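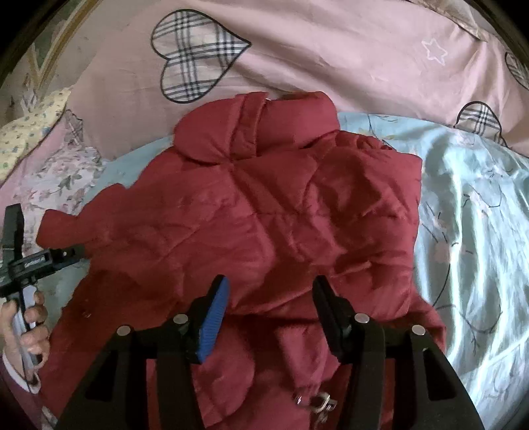
Dark red quilted jacket on a bed.

Residential Property Practice
Week 4 handout: Preparing a vendor's home for inspection
Lecturer: Keabetswe Le Roux
Tutorials: Precious Cele

Reading before the tutorial: chapter 4 of the course reader, and the Skoldale file (handed out in week 2). Bring the file with you. We don't keep spare copies in the room.

1. Where this sits in the listing

Last week covered the appraisal and the agency agreement. By now the vendor has signed, the price guide is settled and the advertising budget has been agreed. The next job is the walk-through. You go through the property with the vendor and agree on what will be done before photography and the first open inspection.

Do the walk-through after the agreement is signed. Some agents give the full list of suggestions at the appraisal, and the vendor then takes the list to a cheaper agency. At the appraisal, general comments are enough.

2. The walk-through

Start at the kerb. Stand where a buyer would park and look at the property for a minute before you go in. Check the letterbox, the street number, the path and the front door. Then follow the route a buyer would take, which in most houses means hallway, living area, kitchen, outdoor area, bedrooms, bathroom, laundry and garage.

Write your notes room by room. Use three columns: what you saw, what you suggest, and who will do it. Leave a copy with the vendor the same afternoon if you can.

Be careful with your wording. These people live in the house. "The room will look bigger with one less chair" is easier to hear than "there's too much furniture in here".

3. Repairs

Sort repairs into two groups.

Small repairs that are nearly always worth doing: dripping taps, sticking doors, blown light globes, cracked switch plates, torn flyscreens, loose handles.

Larger works that need a proper talk about cost: repainting, new carpet, bathroom work, fencing. Get a written quote before recommending any of these. An agent who says a new bathroom will "pay for itself" is making a claim about value and may have to answer for it later.

Never suggest that a vendor paint or cover over a known defect. If there is damp in a wall, the buyer's inspector will probably find it, and you may have helped to mislead a buyer. We come back to this in the week on disclosure.

4. Bedrooms and storage

Buyers open wardrobes. Tell the vendor this early, as most of them plan to push everything in there. A wardrobe packed to the door tells the buyer that the house is short on storage.

Out-of-season clothing and spare bedding can be boxed and moved off site. For a February campaign that covers most of the winter gear. Ask whether a relative has room before you suggest paying for a storage unit.

Beds should be made with plain covers. Medication, jewellery, passports and bank letters need to be locked away or taken out of the house for every inspection — the agent can't watch every room.

5. Tenanted properties

You need the tenant's cooperation as well as the correct written notice. A tenant has to allow access under the rules in your state, but isn't required to style the place for you. Photographs that show a tenant's belongings need particular care, so check the notice and consent rules before you book the photographer.

6. Case: the Maluleke unit, Purkmont

Two-bedroom unit, second floor, owner-occupied. The vendor, Ms Maluleke, was moving to Iltport for work and wanted the unit on the market quickly. The agent's walk-through list had 409 words on styling and one line on repairs. The balcony door did not lock. A buyer pointed this out at the first open, and it came up again in every offer that followed.

Questions for the tutorial

Should the first open have gone ahead before the door was fixed?
Who should have arranged the locksmith, and who should have paid?
Rewrite the repairs part of the list in no more than 100 words.

7. Assessment reminder

The walk-through report is due at the start of the week 6 lecture. Use the three-column layout from section 2. Attach your own floor sketch — it doesn't need to be to scale, but label every room. Questions about extensions go to Precious Cele before the due date.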